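# 自助收银机退场之后，人工通道排起了队

Livemer去年春天开始从门店里往外搬自助收银机。第一批拆的是三家社区店，每家原来有八台，拆完剩两台，腾出来的地方装回了四条人工通道。公司没有发公告，只在店门口贴了一张纸，写着“收银区调整，请走右侧”。

很多顾客是在排队的时候才发现的。

过去几年，零售业谈自助收银，谈的都是省人。一名员工看六台机器，高峰时段顾客自己扫码、自己装袋，账面上很好看。Livemer是较早大规模铺开的连锁之一，最多时在全部门店里放了3,207台。到这次调整告一段落，还剩2,715台。减少的那些，大部分出自面积不到两千平方米的小店。

小店先拆，原因并不复杂。大店的顾客推车，小店的顾客拎篮子，按理说篮子更适合自助。但小店周围住的老人多，买的又多是散称的蔬菜、水果和熟食，这些东西没有条码，要在屏幕上一层一层点进去找。一把香菜，点“蔬菜”，点“叶菜”，翻到第三页，再放到秤上。秤不稳，屏幕变红，等店员来刷卡解锁。一名店员看六台机器，往往同时有三台亮着红灯。

我在其中一家店的收银区站过两个上午。拆机以前去过一次，拆完又去了一次。前一次，店员几乎没有停下来过，手里的工牌刷完左边刷右边，嘴里重复同一句话：“东西先别拿起来。”后一次，四条人工通道开了三条，队伍排到了调味品货架，但队伍在动。两次哪次更快，我说不准。站在队尾的人看上去倒是安心一些，至少知道前面还有几个人。

## 账是怎么算的

自助收银的账，一般分三笔：设备、人工和损耗。

设备是一次性投入，加上每年的维护费。Livemer用的机器由Eteck供货，合同里写明了响应时间，市区四小时，郊区次日。读卡器和打印机坏得最多，秤其次。一台机器停一天，店里损失不大，停三台就要临时开人工通道，而人工通道需要有人会用。几家店的店长提到同一件事：新来的员工只学过怎么处理自助机的报警，没有完整地收过一次银，遇到退货和抵用券就得喊人。

人工这笔账更难算。总部的表格上，收银岗的工时确实下降了，可看机器的工时记在“卖场服务”一栏，补货员被叫来帮忙的时间则根本没有记。有一家店自己试着记了一个月，发现省下来的工时有一半回到了收银区，只是换了名目。

损耗最敏感，公司也最不愿意谈。漏扫有故意的，也有无心的。把进口苹果称成国产苹果，两种情况都可能。店里能做的无非是抽查，抽查又得罪人。有顾客被要求出示小票后当场把整袋东西退掉，以后再没来过。这类事情不会出现在损耗率里。

Livemer的办法是按店来。年轻顾客多、便当和饮料卖得多的店，自助机一台不动，有的还加了。写字楼底下那几家，中午一个小时里九成交易走自助，拆掉反而是给自己找麻烦。住宅区的店则看散称商品的占比，占比高的先改。

## 同行怎么做

Esteves走的是另一条路。这家连锁没有拆机，改的是散称。蔬菜大多提前装盒贴码，熟食柜台称好就出标签，顾客到了机器前只需要扫。红灯少了，包装多了，价格也跟着上去一点。一盒四根的黄瓜对两口之家来说还行，独居的人就要吃上几天。有老顾客抱怨买不到一根葱，店里后来在服务台旁边放了一筐散葱，收现金，也可以扫码，算是折中。

这套做法对后场的要求很高。每天早上六点开始分装，人手从前台挪到了后厨，标签机成了全店最忙的设备。标签打错价，错的就是一整批。去年夏天有一家店把丝瓜的单价少打了一位，上午十点才发现，已经卖出去大半，最后按错价认了。

还有一类更小的店，从来没有装过自助机，现在也不打算装。它们的收银员往往就是店主的家人，认得大部分客人，扫码的工夫顺便说两句话。这种店算不出效率，也没有人给它们算。

## Prurkgate店的改造

Livemer的Prurkgate店是这一轮里改得最彻底的。店面不大，开在公交总站对面，早晚各有一拨人。改造从闭店开始，前后六个晚上，白天照常营业。先拆机器，再走线，最后装台面。旧机器的电源线埋在地砖下面，图纸和实际对不上，第二个晚上光找线就找到凌晨。

新的收银台比旧的窄，传送带只留了半截，前面是一块平台，顾客可以直接把篮子放上去。收银员坐着工作，这是员工提了很久的要求。原来的台面高度是按站姿设计的，放一把椅子，胳膊就得抬着。新台面降低了一截，扫描器改成斜着装，手腕不用反复翻。

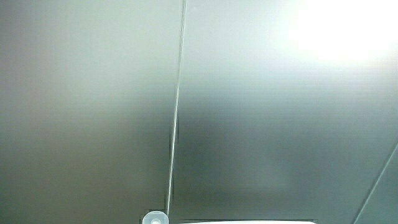
**撰文｜本刊零售观察组**
2019年2月3日

椅子到位以后，店里又碰上别的问题。坐着的收银员看不见购物篮底部，有两次漏了压在最下面的瓶装水，于是改成请顾客把东西拿出来。年纪大的顾客觉得麻烦，收银员便站起来帮忙拿。到头来，坐和站各占一半时间。店里认为这样也可以接受。

留下的两台自助机放在出口一侧，旁边立了一块牌子，建议十件以内使用。牌子没有强制力，有人推着满满一车过去，店员也不拦。早高峰时这两台机器前面基本是赶车的上班族，一瓶水、一个饭团，扫完就走。到了上午九点以后，机器常常空着，人工通道开始排队，买菜的人来了。

改造花的钱，公司没有公布。可以知道的是每个座椅的预算是2,025元，员工试坐了三款，选了中间价位的那一款，理由是脚踏板可以调。换下来的自助机没有报废，四台送去了写字楼店，两台留在仓库里拆零件。

排队时间有没有变长，店里和总部的说法不一样。总部看的是每笔交易的平均时长，人工通道比自助机短。店里看的是队伍的长度，傍晚那一个小时比以前长。两个数字都没有错，顾客感受到的是后一个。为此店里在傍晚多排了一个人，工时从上午的理货里扣，货架补得就慢一些，酸奶和面包到中午才能补齐。

今年3月，Livemer会再改一批店，名单还没有定。公司内部的一份排班方案提到，会给收银岗增加总计4,000小时的培训，内容包括退货、抵用券和散称商品的识别。最后这一项听起来简单，学起来并不轻松。上海青和小白菜，茼蒿和蓬蒿，不同产地的橙子，外形差不多，价格可以差一倍。老收银员靠的是多年的手感，新人只能对着一本塑封的图册认，图册放在收银台下面的抽屉里，用得多了，叶菜那几页已经换过一次。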